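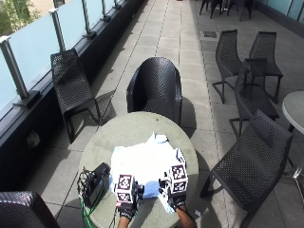 *Two gloves, two cubes and one crumpled white cloth. The square patterns are for the computer to read.*

# How does a computer know where a hand is?

You can close your eyes and touch your nose. Your body knows where your hand is without looking. A computer does not have this feeling. It needs a program to find the hand, and this program must work with pictures only.

My name is Lorena Bravo and I write such programs. Our project is called Visosside. We want to teach software how people move cloth, so that one day a robot can fold a shirt.

## Squares that have names

Look again at the cubes on the gloves. Each black-and-white pattern is called a **marker**. A marker is a little like a name tag. The program searches the picture for a black square border, and then it reads the pattern inside. One pattern can mean "left hand, top side". Another can mean "right hand, front side".

Imagine a marker made from a grid, 4 squares wide and 4 squares high. That gives 16 small squares, and each one can be black or white. With so many squares you can make thousands of different patterns! We use only a few of them, and we choose patterns which do not look similar, also when you turn them.

## Near, far and tilted

The name is only half of the work. The program must also find the place of the hand. For this it looks at the four corners of the marker.

- If the corners are far apart in the picture, the marker is near.
- If they are close together, the marker is far away.
- If the square looks squeezed, the marker is tilted.

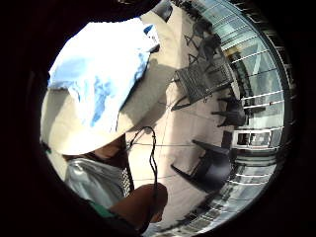 Of course, one answer is not enough, because a hand does not stay still. A video is made of many pictures. When there are 50 pictures in one second, the program has to answer 50 times for each second of video. Then it joins all the answers in a line, and this line is the path of the hand.

Sometimes a finger or a piece of cloth hides a marker. Then the program looks for another side of the cube. If it finds no side, it makes a guess from the last movement. My colleague Bernardo Sampaio wrote the part that guesses. It is good for short moments and quite bad for long ones.

## Try it yourself

Draw a thick black square on a card and put a pattern inside. Ask a friend to hold it near, then far, then tilted. Close one eye and watch the corners. What changes?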